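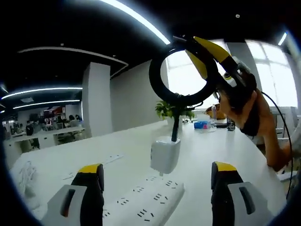

Two grippers, one white desk and a row of sockets.

My best tip for looking after a pair of hand-held grippers, dear friends, is to tidy the cords first!
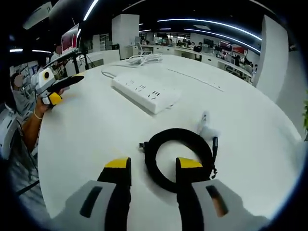
Wind them in big easy loops, never tight ones, and wipe the finger pads with a soft cloth (Rommel Mangubat swears by an old T-shirt). 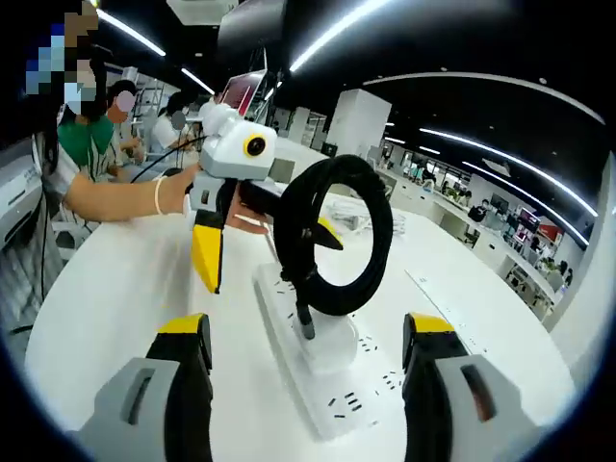
Then check the little screws by the yellow tips every 50 runs, and snug up any that wiggle.

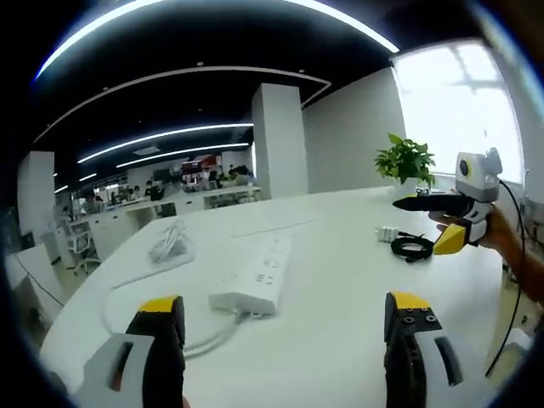 Coiled black cable beside the power strip, with the plant behind.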